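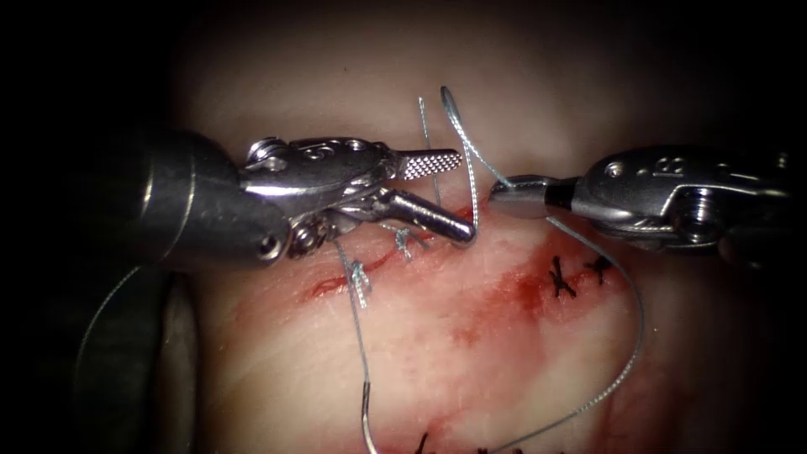 This report concerns the opening sequence before the titles in two television drama series, Skorkutberg and Flurberg, and the number of shots each uses before a main character speaks. Every shot was placed in one of three classes: face, place or insert. An insert has no face in it and no room that a viewer could name. Two instruments meeting over pale pink tissue, with loose thread lying near a thin red incision line, would be logged as an insert under this rule, even though the subject is plain. A wide view of an operating theatre would be logged as place.

Method

All 66 episodes were watched on the Josetti catch-up service with the sound on. Timing started at the first picture after the channel logo and stopped at the first title card. A cut was counted when the whole picture changed; dissolves were counted once, at their midpoint. Recaps of earlier episodes were left out — they reuse old shots and would have raised the face total. The final log held 1139 shots.

Results

The median opening lasted 73 seconds. In 13 episodes the titles came first and there was no opening to measure; these stayed in the episode total but added nothing to the log. Skorkutberg used more inserts than Flurberg, mostly in its first series, and tended to place them directly before the first line of speech. Flurberg usually began with a place shot and went straight to a face.

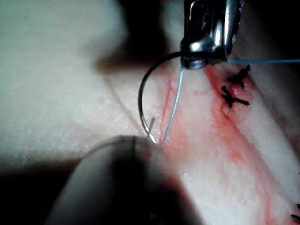 Figure 2. Curved needle held in the jaws of a needle driver, with blue suture thread.

Limits

One person did all the logging, so agreement between viewers could not be tested. Mirrors and screens caused most of the doubtful cases. They were logged as face if the eyes were visible — a rule fixed in March, after the first series of Skorkutberg had been logged, which meant that series was logged again. The single drama Oh was in the original plan and was dropped because it has no title sequence.

Log sheets are in Appendix A.

Submitted 4/2/21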